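Derkley Local Press Group – notes of the August meeting

Started a bit after seven, upstairs at the Pisen. Iestyn Jarman in the chair, me (Larysa Skoryk) scribbling, so blame me for the spelling. Apologies from the Gukari lot, who had a print deadline.

Last month's notes: agreed, once I'd fixed the parking bit.

Freebies and gifts. This took most of the evening! Iestyn had been offered two nights at a hotel in return for "a nice piece", and he'd said no, but he wanted us to have something written down. I said anything worth up to £16 should be fine if it's declared at the foot of the article. A few people thought even that was too generous – one of our restaurant reviewers pays for every coffee and keeps the receipts. We went with my figure for now and will look at it again after Christmas.

Paid articles. The Pawlak letter came up again. They want to buy a full page for £140 and have it look like ordinary news, no label. I read it out and there was some groaning. Agreed we won't touch it unless "Advertisement" goes across the top in proper sized type. Iestyn to write back, politely (I've asked to see it first).

Council press passes. Still waiting. I've rung twice and got the same recorded message.

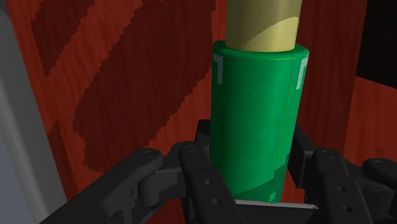 Green can and beige cylinder, computer render.

Website. The new layout is nearly there and I like it a lot more than the old one, though the search box still can't find anything with an apostrophe in it. Corrections will get their own page, linked from the front.

Any other business. Someone asked if we could start earlier in winter. Mixed feelings, left for next time.

To do: Iestyn – Pawlak reply. Me – type up the gifts rule and chase the passes again.

Finished at 9.10.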